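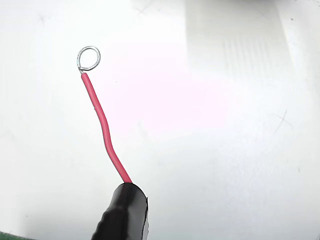 Aus dem Atelier: Kleine Formate, Kaltnadel und ein neuer Platz an der Wand

Liebe Leserinnen und Leser,

seit dem letzten Rundbrief ist bei mir viel Papier nass geworden. Ich habe mich in diesem Frühjahr fast nur mit der Kaltnadel beschäftigt, also mit dem Ritzen von Linien direkt in die Platte, ohne Säure. Viele von Ihnen kennen von mir die größeren Holzschnitte mit den Hafenmotiven. Diese ruhen im Moment. Die neuen Blätter sind so klein, dass man sie in der Hand halten kann, und ich gestehe, dass ich lange nicht wusste, ob ich in dieser Größe überhaupt etwas erzählen kann.

Angefangen hat es mit einem Spaziergang in Posberg. Hinter der alten Ziegelei gibt es einen Weg, der am Graben entlang führt, und dort stehen Kopfweiden, die im Winter aussehen wie Fäuste mit Haaren. Ich habe sie zuerst mit Bleistift gezeichnet, in ein Heft, das eigentlich für Einkaufslisten gedacht war. Zu Hause habe ich eine der Zeichnungen auf eine Kupferplatte übertragen, und der erste Abzug war viel zu dunkel. Der Grat, den die Nadel aufwirft, hält sehr viel Farbe, und ich hatte zu wenig ausgewischt. Der zweite Abzug war besser. Beim neunten habe ich aufgehört, weil der Grat schon sichtbar nachgab und die Linien dünn und etwas müde wurden.

So ist die Auflage klein geblieben: 9 Abzüge von jeder Platte, mit Bleistift nummeriert und signiert. Mehr wird es nicht geben, die Platten der ersten Weiden habe ich inzwischen abgeschliffen und für neue Motive verwendet. Eine davon zeigt jetzt den Wasserturm von der Rückseite, mit der Treppe, die im Nichts endet.

Zum Papier werde ich oft gefragt. Ich drucke auf einem weichen Baumwollpapier, das ich am Abend vorher einweiche und dann zwischen zwei Handtüchern liegen lasse. Ein Leser aus der letzten Runde hat mir geschrieben, dass er sein Papier nur mit einem Schwamm anfeuchtet und damit zufrieden ist. Ich habe es probiert. Bei mir wurden die Ränder der Platte nicht gleichmäßig abgedrückt, aber vielleicht ist meine Presse einfach zu alt oder mein Filz zu hart. Wer Erfahrung damit hat, darf mir gerne schreiben, ich antworte allen, nur manchmal langsam.

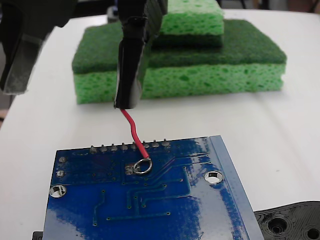
Und nun zu der Nachricht, über die ich mich am meisten freue. Die Galerie Lasatgate hat mich eingeladen, ab Oktober in dem kleinen Raum neben dem Eingang auszustellen. Es ist eine schmale Wand, auf der man vor allem kleine Arbeiten gut sehen kann, und für meine Weiden könnte ich mir keine bessere wünschen. Eliseo Alvarado, der die Hängung übernimmt, war schon bei mir und hat alle Blätter auf den Fußboden gelegt. Dann ist er eine Weile auf Socken zwischen ihnen gegangen und hat sie umgelegt - den Turm nach links, die dunklen Weiden auseinander, zwei Blätter ganz weg. Ich war zuerst beleidigt wegen dieser zwei. Inzwischen finde ich, dass er recht hatte.

Über die Rahmen sind wir noch nicht einig. Er möchte sie schwarz und sehr schmal, ich möchte helles Holz. Als Kompromiss haben wir je einen Proberahmen bestellt, und ich werde im nächsten Rundbrief berichten, wer sich durchgesetzt hat. Mit Passepartout kommt ein Blatt auf 138 Euro, ohne Rahmen etwas weniger, den genauen Preis teile ich auf Anfrage mit. Wer aus dem Verteiler schon vor der Ausstellung ein Blatt reservieren möchte, schreibt mir bitte den Titel und, wenn möglich, einen zweiten Wunsch dazu.

Zwischendurch habe ich auch wieder Farbe verwendet. Unter dem Titel Tlapale entsteht eine Reihe von Monotypien, bei denen ich die Farbe mit einem Lappen auf eine glatte Platte auftrage und nur einmal drucke. Man bekommt ein einziges Blatt und manchmal noch einen blassen zweiten Druck, den sogenannten Geist. Gerade die blassen gefallen mir. Ich zeichne mit dem Buntstift hinein, meistens nur eine Linie, ein Dach oder den Rand von einem Feld. Die Reihe ist noch nicht fertig und ich weiß auch nicht, wie viele Blätter sie haben wird.

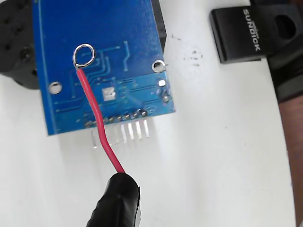
Roter Draht mit Drahtöse auf blauer Platine.

Noch ein Wort zu den Kursen. Der Druckkurs in der Werkstatt Illura konnte im Frühjahr leider nicht stattfinden. Alle, die schon bezahlt hatten, haben ihr Geld zurückbekommen oder den Platz in den Herbst verschoben. Zurzeit sind 2 Plätze frei. Sie brauchen keine Vorkenntnisse, nur eine Schürze und Geduld mit schwarzen Fingernägeln. Wir arbeiten mit Kunststoffplatten, weil man in ihnen leichter Fehler macht und sie weniger kosten als Kupfer. Wer eine eigene Nadel besitzt, bringt sie bitte mit, die Nadeln der Werkstatt sind nach vielen Kursen recht stumpf.

Zum Schluss zwei kleine Bitten. Einige Rundbriefe kommen als unzustellbar zurück, bitte melden Sie mir also neue Adressen. Der Verteiler hat jetzt 577 Einträge, und ich pflege ihn von Hand. Und wenn Sie zu Hause noch alte Tarlatan-Stoffe haben, diese steife Gaze zum Auswischen der Platten, nehme ich sie sehr gerne, auch gebraucht und auch in kleinen Stücken.

Das Atelier ist vorläufig nur nach Absprache geöffnet. Klingeln Sie bitte lange, ich höre beim Drucken oft Radio.

Mit herzlichem Gruß aus der Werkstatt
3. Juni 2020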